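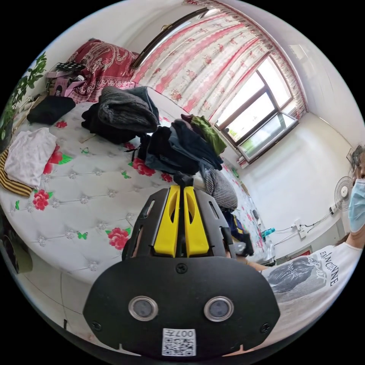

Ein Bett voller Wäsche, im Vordergrund ein Handgreifer mit zwei gelben Fingern.

Wer wissen will, wie weit die Maschinen sind, sollte sie meiner Meinung nach nicht in der Werkhalle besuchen, sondern vor einem Wäscheberg. In der Halle liegt das Blech immer an derselben Stelle und hat immer dieselbe Form, und dort kann ein Arm tausendmal am Tag zugreifen, ohne müde oder mürrisch zu werden. Aber eine Jeans! Eine Jeans liegt jedes Mal anders da, ein Ärmel steckt im anderen, und was von oben wie ein Hemd aussieht, ist vielleicht nur dessen Rücken.

Im September habe ich lange mit Amrit Sandhu telefoniert, der bei Arkier an Greifern arbeitet und mir mit großer Geduld erklärt hat, warum ausgerechnet Stoff so gemein ist. Zwei Finger, meinte er, reichen für erstaunlich viel, solange jemand sie führt, der schon als Kind Socken sortiert hat. Also lässt man Menschen mit dem Greifer in der Hand falten und stapeln, zeichnet die Bewegungen auf und hofft, dass die Maschine daraus lernt. Für ein einziges Kleidungsstück, sagte er, hätten sie zuletzt fast 2.000 Durchgänge gesammelt – und dann kam ein Strickpullover, und alles fing von vorn an.

Ich gebe zu, dass mich das ein wenig getröstet hat. Meine Mutter hat an 365 Tagen im Jahr Wäsche gemacht, so kam es uns Kindern jedenfalls vor, und keiner von uns hätte das damals eine schwierige Arbeit genannt. Dass sich nun kluge Leute mit teuren Kameras daran die Zähne ausbeißen, ist eine späte Anerkennung, über die sie sehr gelacht hätte.

Können die Maschinen es also schon? Ein Handtuch auf einem leeren Tisch, ja, wenn man Zeit mitbringt. Ein Bett, auf dem Jacken, Hosen und karierte Tücher durcheinanderliegen, in einem Zimmer, in dem wirklich gewohnt wird, nach meinem Eindruck noch nicht. Ich würde mich gern eines Besseren belehren lassen, am liebsten an einem Dienstag, denn da bügle ich.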